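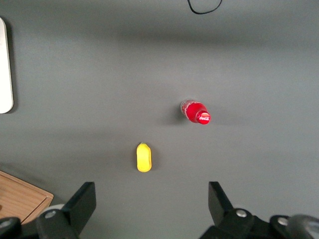 Une petite bouteille Coca-Cola posée sur un plan gris.

Communiqué de presse

Todurell étend la collecte des petites bouteilles en plastique à Baverwood

Imprimer | Envoyer par e-mail

Baverwood, le 2 septembre — Todurell, société de collecte et de tri des emballages ménagers, ouvre 10 nouveaux points d'apport à Baverwood. Ils s'ajoutent aux 19 bornes déjà en service à Brorkelham et acceptent les bouteilles de boisson de tous formats, y compris les plus petites.

Les bornes sont installées près des écoles, de la gare routière et du marché couvert. Elles sont accessibles tous les jours, de 7 h à 21 h. Les bouteilles doivent être vidées et rebouchées. Les flacons de produits d'entretien restent à déposer en déchèterie.

Lors de l'essai mené en mars à Brorkelham, 339 foyers ont répondu au questionnaire remis par l'entreprise. La demande la plus fréquente portait sur les petits formats, que les habitants jetaient le plus souvent avec les ordures ménagères faute de consigne claire. L'ouverture des bornes a été élargie et leur signalétique refaite.

« Les gens trient volontiers la grande bouteille familiale à la maison. Celle qu'on achète pour le trajet finit dans une corbeille de rue, et c'est elle que nous voulons récupérer », explique Rafsan Talukder, responsable des collectes chez Todurell.

Le ramassage est confié au transporteur Cassim, qui passera deux fois par semaine. Les bouteilles seront triées par couleur et mises en balles au centre de Brorkelham — le site a été agrandi à cette fin.

Le plan des bornes est disponible à l'accueil de la mairie de Baverwood.

Contact presse : service communication de Todurell, Brorkelham

10 partages | 0 commentaire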